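Home Topics Wood Tools Glossary Contact

Wood grain

By Fouad Sayegh
Updated June

Wood grain is the direction, pattern and feel of the fibers in a piece of wood. People use the word for a bunch of related things and I've heard three of them in one sentence at the lumber counter, so I'm going to take them one at a time, and I'll wander a little, because grain is my favorite thing to talk about and this is my page!

The word

When a carpenter says "go with the grain" they mean the direction the fibers run, which is nearly always the long way of the board. When somebody buying a table says "I love the grain" they mean the picture on the face, the stripes and arches and so on. Wood people call that the figure, at least the fussy ones do. Then there's "open grain" and "closed grain," which is about the pores. Oak and ash are open, you can feel them with a fingernail. Maple and cherry are closed and feel smooth as soon as you've sanded them. I mix all of these up when I'm talking fast, and so does everybody I know.

How it gets there

A tree puts on a new layer of wood under the bark each growing season. In places with a real winter, the part that grows in spring is softer and often paler (earlywood) and the part that grows later in the summer is denser and usually darker (latewood). Stack those up year after year and you have rings. Cut a board out of the trunk and you're slicing through the rings at some angle, and the lines on the face are those rings seen from the side.

Trees in the tropics may not have much of a winter, so the rings can be faint or missing, and the stripes you see in a lot of tropical woods come from something else, mainly fibers that lean one way for a while and then lean the other.

Most of the cells run up and down the trunk like a bundle of drinking straws. A smaller number run outward from the middle toward the bark, and those are the rays. In most woods you'd never notice them. In oak you can't miss them once the board is cut right, they flash silver across the face. Sycamore does it too, in a smaller, specklier way that I like even better.

Types of grain direction

Straight grain runs parallel to the trunk. It's strong, it planes nicely, and some people find it dull. I don't.

Spiral grain winds around the trunk like a candy cane. Look at a dead pine with the bark off and you'll often see the cracks twisting up it. Boards from a tree like that love to twist as they dry, and I once had one rock on my bench like a seesaw.

Interlocked grain is a spiral that changes its mind, leaning left for some years and then right. Elm has a lot of it, and if you've ever tried to split elm for firewood you already know this and are probably still annoyed.

Wavy or curly grain goes up and down in ripples. Fiddle backs are the famous case. The ripples aren't bumps, the board is perfectly flat, but the light bounces off each wave differently and your eye insists there's a bump.

Irregular grain is what you get around knots, crotches and burls, where the fibers have to flow past something like water past a rock. Very pretty, very hard on a plane blade.

Cuts and what they do

The same log gives you totally different faces depending on how the mill cuts it.

Plain-sawn (or flat-sawn) boards come from slicing straight through the log. You get those tall pointed arches that people call cathedrals. It's the cheapest way, there's less waste, and the boards come out wide.

Quartersawn boards are cut so the rings stand more or less straight up through the thickness. The face shows tight, even lines. It moves less with the seasons and costs more.

Rift-sawn sits between those two, with the rings at a slant. Table legs are a good place for it since all four sides of the leg come out looking alike.

End grain is what's on the cut end, where you see the rings themselves. Thick butcher blocks are made with the end grain facing up, and they're kinder to knives. End grain drinks finish like crazy and goes dark, so I seal it first or sand it finer than the rest.

My neighborhood mill, Borkholm, will saw a log any of these ways if you ask before the blade is running. Ask after and you get a look.

Grain on a tabletop

A table is where most people meet grain up close, three times a day, under a plate. The usual rule is to run the grain the long way of the top. Partly that's strength and partly it just looks settled. On a square top you can go either way, and I like it running away from the person sitting down, but that's taste.

Pale tops are having a long moment. Maple, birch, ash and beech all get used, and with a clear finish the lines can be so faint that you only catch them from certain spots in the room. Small bends in the lines do a lot of work on a top like that. Without them a pale surface can look like it came off a roll of paper.
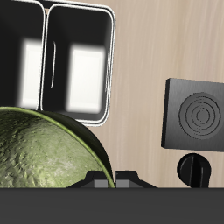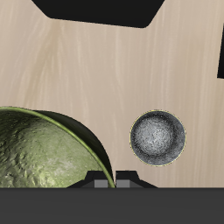 Pale wood grain in two computer renderings, with light streaks running mostly up and down.

If a top is glued up from several boards, the maker has to decide how to line them up. Some alternate the rings, one board heart side up and the next heart side down. Others (me) just put the best looking faces up and trust the base to keep it flat. I've had arguments over this that lasted through dessert.

Imitation grain

People have been faking grain for a very long time. Painters used to drag combs and brushes through wet glaze to make a pine door look like oak, and a good grainer could fool you from across a hallway. You can still buy the little rubber rocker tool that makes the cathedral arches, and it's a fun afternoon. My shed door is "oak." It's fooled one delivery driver.

These days the fakes are mostly printed. A photo of real wood goes onto a paper or film layer and gets pressed onto a board. The giveaway is repetition, the same knot showing up again a few feet down the floor. Better makers have longer patterns before anything repeats. The other giveaway is the edge: real lines carry on over the side of a board and down the end, and printed ones stop.

Computer pictures of wood do it either with a photo or with math that stretches and bends a bunch of noise into streaks. I don't know the math. I do know that the stretched kind looks best when somebody lets the lines wobble a bit.

Working with it

Plane and sand with the grain. If you plane against it the blade gets under the fibers and lifts little chunks out, and that's tearout. Look at the side of the board, see which way the lines climb, and push uphill. It feels like petting a cat, there's one right way and you'll know when it's wrong.

Wood swells and shrinks across the grain with the weather and hardly at all along it. So a wide top gets wider in a sticky summer, and you have to fasten it with something that lets it slide. I ignored that on my first table and it split with a bang one winter evening. I still have it, the crack's full of Bedimix, which is the filler I had on the shelf, and it has never matched.

Stain shows up grain by soaking in unevenly. On oak that's lovely. On pine it can flip the colors, so the pale earlywood goes darker than the latewood, and it looks like a photo negative. Test on a scrap.

For sandpaper I stop at a finer grit on pale closed-grain woods than on oak, because scratches running across the grain show up horribly the minute the oil goes on. Diton oil is what I use, two thin coats.

See also: Growth rings, Figure (wood), Veneer, Knots

Comments (5)

pinesap_joe
The petting a cat thing is exactly how my grandfather explained it, except he said dog. Good page.

Marla T.
Can you say more about veneer? I have a dresser with the mirror-image pattern on the drawers and would love to know if that's one log.

Fouad Sayegh
Marla, very likely yes! That's called bookmatching. Two slices that were next to each other get opened like a book. I'll put a part on it in the veneer article.

crosscut
Disagree on the glue-up. Alternate the rings, always. Mine are still flat.

D. So
Elm. Ugh. 50 rounds of it in my driveway and I've split 5.

Older comments Next article Back to top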